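# Beschaffungsplanung für Greifwerkzeuge

Die **Beschaffungsplanung für Greifwerkzeuge** umfasst alle Schritte, mit denen ein Betrieb oder ein Labor den Kauf von Greifern, Ersatzteilen und Arbeitsplätzen vorbereitet. Sie gilt als der etwas stiefmütterlich behandelte Teil der Automatisierung – zu Unrecht, möchte man hinzufügen, denn hier entscheidet sich oft schon, ob ein Vorhaben nach einem Jahr noch Freude macht oder nur noch Rechnungen schreibt.

## Bedarfsermittlung

Am Anfang steht die Frage, was überhaupt gegriffen werden soll und wie oft. Große, starre Teile verlangen andere Finger als kleine, glatte oder gewölbte Gegenstände, und wer beides auf demselben Tisch bewegen möchte, plant besser gleich einen zweiten Fingersatz ein. Mogens Sveinbjörnsson empfiehlt in seinem Leitfaden für das Projekt Clorima, die Liste der Gegenstände vor dem ersten Angebot fertigzustellen und sie dann, so schwer es fällt, bis zur Bestellung in Ruhe zu lassen.

Zum Bedarf gehört auch der Arbeitsplatz: Tischhöhe, Oberfläche, Beleuchtung, Stromanschluss und ein Fach für die Werkzeuge. Glänzende oder helle Platten werfen das Licht gern zurück, sodass eine Mattierung oder eine andere Lampe in manchen Haushaltsplänen als eigener kleiner Posten auftaucht.

## Handgeführte Greifer

Handgeführte Greifer werden häufig als erste Stufe angeschafft, lange bevor Geld für einen vollständigen Arm bewilligt ist. Beim Anbieter Arkine kostete ein einfacher Satz zuletzt 399 Euro, die vergleichbare Ausführung von Skelesex 486 Euro, dort allerdings mit Ersatzfingern und Schrauben. Der Preisunterschied schrumpft also recht schnell, wenn man die Verschleißteile mitrechnet, und das sollte man unbedingt tun!

Bei den Fingern selbst lohnt ein Blick auf die Befestigung. Verschraubte Ausführungen lassen sich meist einzeln tauschen, verklebte nur als Ganzes. 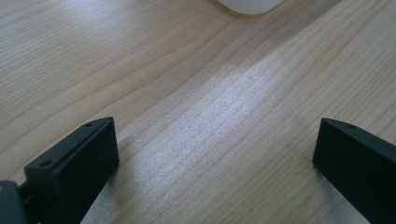
## Budget und laufende Kosten

Im Werk Wattanapong rechnete Paweena Saengthong für die Erstausstattung eines Platzes mit rund 1.156 Euro, Tisch und Lampe eingeschlossen. Druckmaterial, Beläge und Schrauben führte sie getrennt als Jahresposten – eine Trennung, die sich auch andernorts bewährt hat, denn einmalige und wiederkehrende Ausgaben werden oft aus verschiedenen Töpfen bezahlt.

## Zeitplanung

Von der Bedarfsliste bis zur Abnahme vergingen in Wattanapong 9 Wochen. Bestellt wurde im April, damit die Lieferung nicht in die Sommerpause fiel. Wer Finger im eigenen Haus drucken lässt, gewinnt etwas Spielraum, muss aber die Maschinenzeit und die Nacharbeit ehrlich einplanen.

## Siehe auch

- Lebenszykluskosten
- Lastenheft
- Endeffektor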